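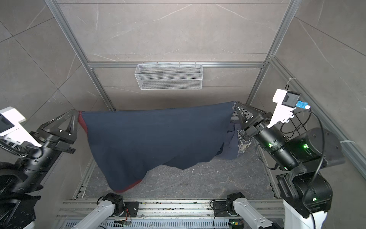 Stendus Street Community Garden, minutes of the August get-together

Kaisu's kitchen, 7 pm. Minutes by me (Annag Swanson), again, and yes I'll keep doing them if somebody else does the biscuits.

There: Ross Swanson, Niall Ogilvie, Kaisu Laaksonen, Remo Wallner and me. The Chengs sent apologies, their little one has an ear infection.

Last minutes: fine, except Remo would like it noted that he offered to look at the tap, not to fix it. Changed.

Water
We got onto this straight away as the bill had come. Niall reckons the drip line along the back fence has been leaking since autumn and I think he's right, my gumboots have been squelching back there for weeks! We have one 4,000 litre tank and it's full, so we should be using it. Ross will get a pump price from Lindent. Niall wants a second tank as well, but we'd lose the lemon tree and I got a bit heated about that (sorry Niall). Leaving it until we've seen what the pump costs.

Plots
All 33 plots are taken, with 11 households on the waiting list. Plot 15 is up to my waist in weeds. Kaisu has rung twice and will pop a friendly note in the letterbox before we do anything more. Remo asked if we could split the bigger plots in half when they come up. Everyone liked that, me included, so we'll do it from now on. Nobody who already has a big plot has to give any up.

Compost
Bay two smells. Ross says too many lawn clippings and not enough dry stuff, and went on about it for quite a while. He'll bring straw. Please, please stop putting bread in, we've got rats under the shed again.

Spring open day
Seedling table, scones, sausage sizzle if Remo can borrow his brother's barbecue. Kaisu has already started tomatoes and capsicums on her windowsill (they look gorgeous). I'll do the signs. Niall doesn't want a raffle, the rest of us do, so there's a raffle and Niall doesn't have to sell tickets.

Other bits
Shed padlock is sticking, Ross to oil it.
The good wheelbarrow has a flat tyre.
Someone has my blue-handled secateurs. I'd love them back!

Finished at 8.40. Next one's at our place, bring a chair.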